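My grandmother labeled everything. Jam jars, of course, but also light switches, the backs of photographs, and once a casserole dish she lent to Nelli Niskanen across the road in Vornville (it came home eleven years later with the label still on it, a little brown at the corners).

I've been thinking about her because I spent most of February moving my seed collection out of shoeboxes. There were 144 packets, and I'm embarrassed to say 37 of them had no name on them at all. I sat at the kitchen table on Wednesday evening shaking envelopes next to my ear — as if a beet sounds any different from chard!

So now there's a system. Yellow for squash, red for tomatoes, blue for the flowers I start indoors, white for anything I saved myself and can't quite vouch for. Yi-an Ma thinks I should have used the alphabet like a normal person, and she may be right, but I like opening a drawer and seeing color when it's still gray outside.

The peppers go in next week, if I can find room on the windowsill.
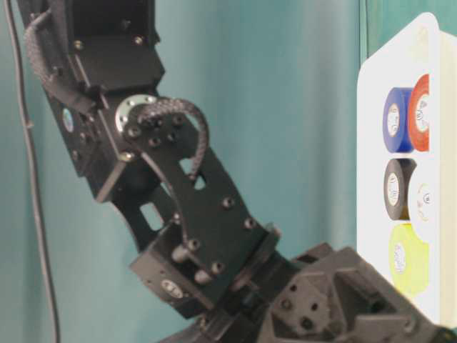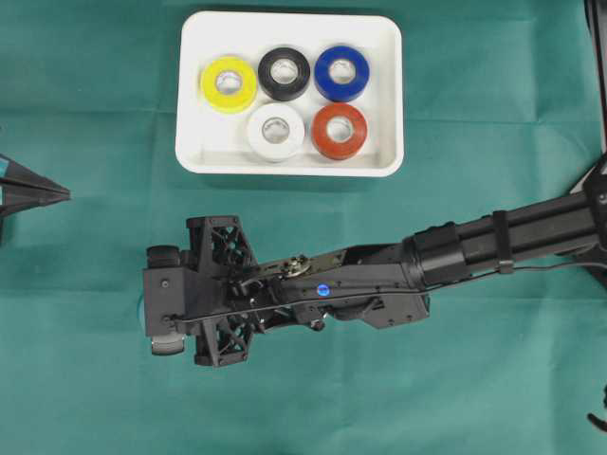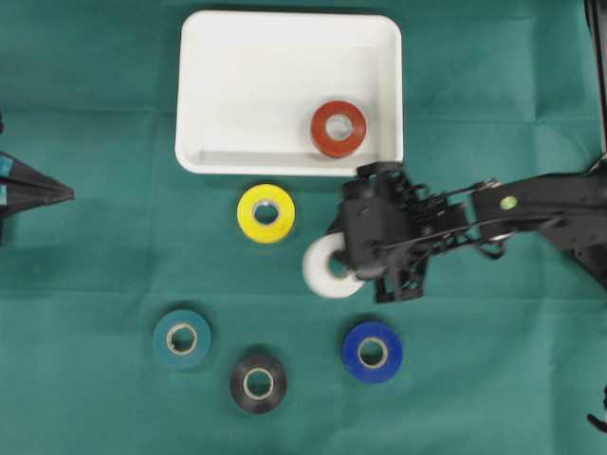
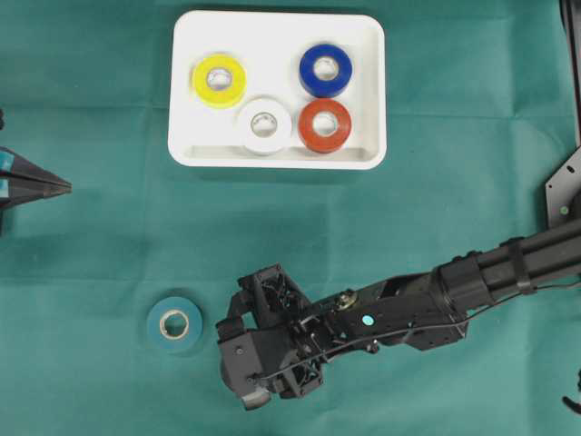

Rolls of tape and a white tray.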